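Home Kitchen Laundry Workshop Outdoors Letters Search

Small Fridge, Large Opinions

November | By the Botha Household Desk

A mini fridge is bought for drinks. Within a month it holds half an onion, a mustard that belongs to the big fridge, and something in foil that everyone in the house believes is someone else's. I have lived with three of these machines, and I have defrosted all of them with less dignity than I'd like.

Where to put it

Somewhere level, for a start. If the door swings open by itself when you walk past, the floor is trying to tell you something, and a folded beer coaster under a front corner will usually settle the argument. Leave a gap behind it and at the sides, as much as the manual asks for. The heat has to go somewhere, and a fridge wedged between a bookcase and a radiator will run all night and hum about it.

Carpet is a poor choice. Put down a board. Extension cords are a worse choice, so pick the spot by the outlet and let the decor suffer.

If it has to go on a table, use a table that doesn't wobble, and check which way the door opens before you lift the thing into place. I once carried a Soteck up two flights of stairs and set it down so that the door opened into a wall. It stayed that way for a winter. We reached in sideways.

Loading it

Cold air needs room to move. Keep food off the back wall, and if there's a fan back there, don't park a plate against it. Lettuce shoved to the rear of a small fridge comes out see-through.

Use plates and shallow dishes for leftovers you plan to eat tomorrow, and lidded containers for leftovers you plan to feel guilty about. Anything uncovered will share its personality with the butter. Raw meat goes on the lowest level, wrapped, on something with a rim.

Take the drinks out of their cardboard. Yes, the box looks tidy. It also insulates the cans very nicely from the cold you're paying for. 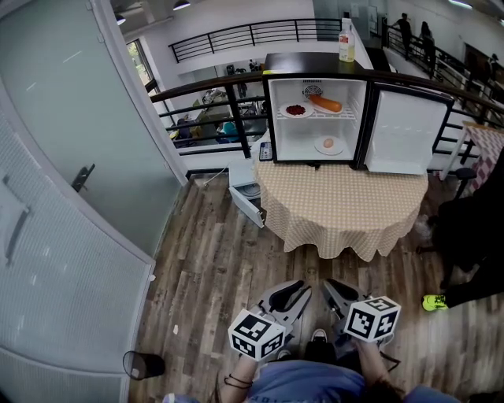
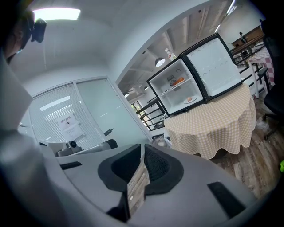

First photo: a small fridge with the door open, plates on the wire shelf and one egg below.

Check the temperature with a thermometer, never with your hand. The dial on most small fridges runs from 1 to 5 or from "min" to "max," and none of this corresponds to anything in nature. Buy a cheap fridge thermometer, stand it in a glass of water on the middle shelf, and leave it overnight. You want 40°F or a little under. Plenty of the tiny cooler-type boxes can't get there in a warm room, and those are for soda. Don't keep milk in one, whatever the picture on the carton it came in suggests.

Smells

Empty it. All of it, including the foil.

Wipe the inside with warm water and a spoonful of baking soda, and go along the folds of the door gasket with an old toothbrush. The gasket is where the smell lives. Dry it well or it will stick to the cabinet, and then you'll tug, and then you'll be looking up the price of gaskets.

An open box of baking soda in the door is fine. It won't rescue you from fish. Coffee grounds in a saucer work on some smells and replace others with coffee. I've also tried the Peltivach charcoal pouch, which did a decent job until somebody mistook it for tea.

Defrosting without tools

If yours has a little ice compartment, it will fill itself in like a cave. Once the frost is as thick as a pencil, unplug the fridge, prop the door, put a towel on the floor and a second towel where you think the first one will be enough. A bowl of hot water inside, door mostly shut, changed every 20 minutes, will move things along.

No knives. No screwdrivers. I know you have one in your hand right now. The wall behind that ice is thin, and there's tubing in it that a repair shop will charge you more to fix than you paid for the fridge. My second one cost $80 and died of a butter knife.

When you move it

Keep it upright. If it had to lie down in the car, let it stand for several hours before you plug it in, or longer if the manual says so. Tape the door shut with painter's tape, as packing tape takes the paint with it. Take out the shelf. You'll forget, and it will ride the whole way like a cymbal.

Storing it empty

Clean, dry, unplugged, door propped open with a rolled sock. Close it up damp in the garage and in spring you'll meet a new form of life. If there are small kids around, take the door off or keep the whole thing behind a lock.

Label the plug, too. I spent most of a Wednesday wondering why the Flerner wouldn't get cold, and it was the lamp I'd plugged in.

Related tips
Getting candle wax out of a tablecloth
What to do with 50 mismatched lids
Quieting a refrigerator that hums
Cutting boards: oil them or leave them alone
1,000 uses for vinegar, of which we stand by 20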